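Care of the Tray Handling Cell: Setup and Pad Maintenance
Clistis Student Project, Prullesstead Technical College

Last updated: December

1. Purpose

The project covered the daily setup and upkeep of one cell in the Dikness laboratory. The cell places clear plastic cups on a black tray and lifts them again. Spilled material on the tray and wear on the green finger pads were identified as the main maintenance concerns.

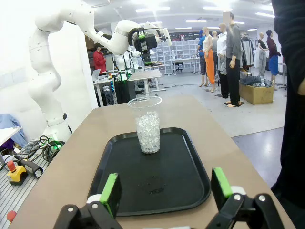
Oskari Koivisto remarked that the pads ought to be checked before the arm is powered, and that the bolts on the finger linkages should be checked in the same visit.

2. Setup

The tray is set on the table and the arm is moved to its start position with the fingers open. The group adopted a check of 13 items, including cable slack, bolt tightness and the condition of both pads.

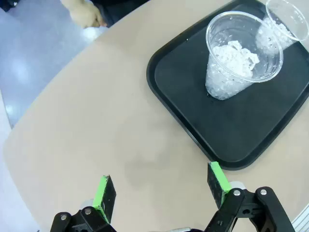

Submitted by: Segura Group, second-year automation

Pads were wiped after every 10 lifts and inspected under the room lights. A full set of trials consisted of 300 lifts -- far more than the group had planned at the outset. Cup position was agreed by pointing before each trial, and all hands were withdrawn before the arm moved.

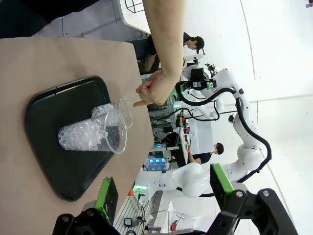
Figure 3. Two cups on the tray, with a second arm beyond the table.

Water on the tray was treated as a fault condition. The operator stopped the cell, dried the tray and the inner faces of the fingers, and entered the stop in the log. The log recorded 17 such stops.

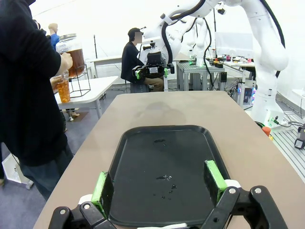 3. Remaining Work

Pad replacement has not yet been timed. The group also recommends a fixed stop for the tray -- two corner blocks would be enough -- and a printed copy of the check at the cell. Both items have been passed to the next project group.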